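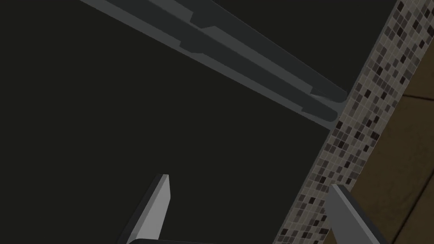

Zandeck is a simulation package for household robot manipulation, sold by Friesen as a set of ready-made kitchens and a runtime that connects them to a user's own control software. It is intended for groups that want to train or test an arm before any hardware is bought. The rendered output includes a wrist view, in which the two fingers of the gripper stay visible at the bottom while the surroundings tilt and turn with the arm. Surfaces range from plain dark panels with no visible texture to strips of small mosaic tile in beige, taupe and charcoal, and a control policy has to cope with both. The package was first released in July and is supplied by download only.

Contents

The standard edition contains 25 kitchens and 700 loose objects. Each kitchen is built from cabinets, drawers, worktops and wall finishes which can be exchanged through a settings file. Finishes are drawn from a separate library named Modik, which holds 926 entries and is licensed together with the main product. Colours and finishes may be fixed by the user or drawn at random at the start of each run. Drawers and doors are jointed – they can be pulled, pushed or left part open – and their friction is set per joint.

Operation

A run is started from the command line or from a short script. The user names a kitchen, a task and a starting pose for the arm, and the runtime returns joint positions, gripper opening and rendered views at each step. Six tasks are supplied, among them opening a drawer, placing an object on a worktop and closing a cabinet. Further tasks are written in a plain text format, for which the manual gives a full list of terms. Recorded runs can be played back at any speed and rendered again with other finishes without repeating the physics.

The wrist view is the most demanding of the supplied views. Large parts of it may be filled by a single surface, and the target can be partly hidden by nearby objects or by the arm. Friesen recommends pairing it with a fixed view during training, although the two can be used separately.

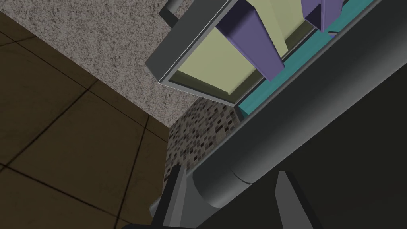 Ureo, a reseller of the package, takes a less favourable view of the contact model, writing in its product notes that thin drawer rims are "the weak point of the standard edition" and that buyers should shorten the time step before working near them. The same notes rate the finish library highly and advise against buying the kitchens without it.

Licensing

Licences are sold per workstation and run for one year. A teaching licence covers a single classroom and leaves out the playback tool. Updates are included during the licence period, after which the installed version continues to run but no new kitchens can be added.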